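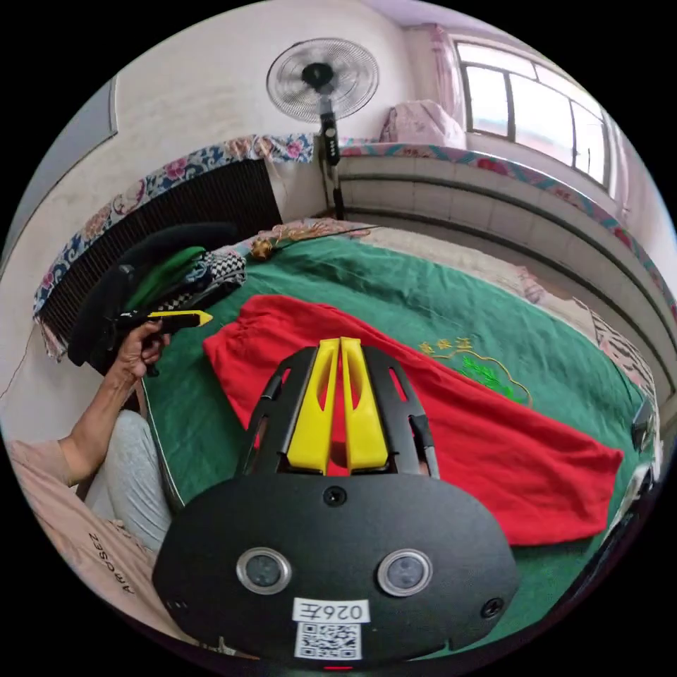
Dagim Adugna wants it noted up front that he will not sign for a second order until somebody shows him what spare fingers cost. Fair. Added as line 9, see below.

Search this site Enter keyword Go

Hand-held gripper walk-through, before purchase
6/21/19 By Loan La

Unit looked at: label 026Z. Bedroom set up for cloth work, red cloth on the bed. OK / FIX / ASK.

1. Fingers, yellow, upright. OK. Price them as a wear item, not under tools.

2. Screws on body and housing. OK by eye. No torque check, didnt have the driver. Add a driver to each kit.

3. Lenses, two. OK. Wipes and caps are missing from the Stemevix quote. ASK.

4. Label and QR sticker. OK. Asset list has to use the label number, last year's list used serials and no one could match anything.

5. Floor around bed. Fan in the room, pole behind the bed. FIX: cord route to be agreed before start, tape in the budget (small).

6. Radiators, cloth covers on top of both. ASK. Fine for summer. Need a rule before September on whether covers come off when heat is on.

7. Clothes pile near the operator's hand. ASK. Folding stock or just laundry? If stock, put it in a bin. Bins are 6 to a case from Panganiban.

8. Grip and wrist strain. Not tested. Huệ Mạc asks for a break timer. Cheap, buy it.

9. Spare fingers. Grimach quoted 295 a set, Stemevix hasnt answered. Hold second order.

10. Charging and storage. FIX. Need a locking case, shelf at Tetstead is too shallow, I measured.

11. Insurance. Total on the sheet is 701 for the year. Thư Đàm says that covers drops but not loss. Get it in writting.

Recheck when the Stemevix quote comes back. Items 5 and 10 are on me.

2 comments

Xuân Lâm
On 9, ask Grimach if the price changes for two sets. Also who pays return shipping on a bad one, it bit us on the last order.

Loan La
Asked this morning. Will put the answer under 9.

Shares 6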